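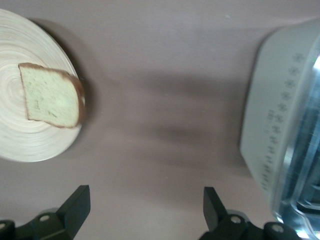

A visit to the Plurkar open day in Lenport

I went to the Plurkar open day on the first Saturday of November, together with my colleague Mimoza Radonjić. Plurkar is a bakery with a small workshop for tableware in the same building, in the old part of Lenport behind the bus station. They open the doors to visitors one time in the year. I had wanted to go for a long time, but the tickets always finished before I heard of them. This year Mimoza wrote to them early and we got two places in the morning group.

The ticket cost 24 dollars and the visit takes a whole morning. We were asked to come with flat shoes and without perfume. At the entrance we received a hair net and a paper coat which was too short for me. Our guide was Getachew Assefa, who has worked in the bakery for many years and speaks quietly, so it is better to stay in the front of the group.

First we saw the flour room. It is colder than I expected and very tidy. The bags stand on pallets, and each pallet has a card with the name of the mill and the day of delivery. Most of the flour comes from Wudgate, which is a valley to the north. Mr. Assefa let us put our hands in three bowls of flour and guess which one was the whole grain. With open eyes it is easy. With closed eyes I made a mistake, and so did a man who told us he bakes at home each Sunday.

After this we went to the ovens. On a normal working day they make 4000 loaves, and most of these are the square sandwich bread which is sold in the town. I had thought that a square loaf was a simple product, but the dough rests two times and the tins are closed with a lid only for one kind. The other kind bakes open, and then the upper crust becomes round and a little uneven. I asked if customers complain about it. He answered that the customers who complain buy the other kind.

The slicing I liked less, because it was very loud and we could stay only some minutes. A loaf must cool before it is cut, or the blades pull the crumb and the slice gets a rough face. They gave us one slice from a loaf cut too early and one from a loaf cut at the right time, and the difference could be felt with the finger.

Then came the part for which Mimoza had come. The tableware workshop is on the upper floor and is led by Slavica Begović. She makes plates and trays for serving bread, and she had put many of them on long tables where we could touch everything. The ones I remember best are the round plates with fine rings, which begin in one point and go out to the rim. The rings are not perfectly even, and when you turn the plate near the window, the light moves on them in thin lines. The color is a pale cream, and the rim is smooth and raised a little.

Mrs. Begović believes that bread should be served on a plate with some relief, so that the under side gets air. I can't judge if this is correct for one slice eaten immediately. But I must say that plain bread looks good on such a plate, with the brown crust next to the pale rings. She also said that one slice should lie alone, near the rim, where the hand takes it easily. Mimoza thought this was too strict and we discussed it on the way home.

The smallest plate cost 60 dollars, and for a big one you pay 70. I found it expensive and bought nothing. Mimoza bought a small one. It was packed in gray paper with a sheet about the care: no dishwasher, no long time in water, wipe and let it dry standing.

The tasting at the end was in the Cisneros room on the ground floor. There was butter, salt, and a soup of leeks. The room has too few chairs, and the second group was already arriving before we had finished, so the last part was hurried. The coffee came after the people had put on their jackets. I wrote this on the feedback card, together with a wish for a microphone for the guide.

Some practical points if you want to go. The bus from the center stops in front of the gate, and parking is difficult on Saturday. The stairs to the upper floor are steep and there is no elevator. Children can come from the age of eight. You may take photographs in the workshop and in the tasting room, but in the bakery you must ask first. The shop stays open after the visit until two o'clock, and the open loaf is sold out earlier than the square one.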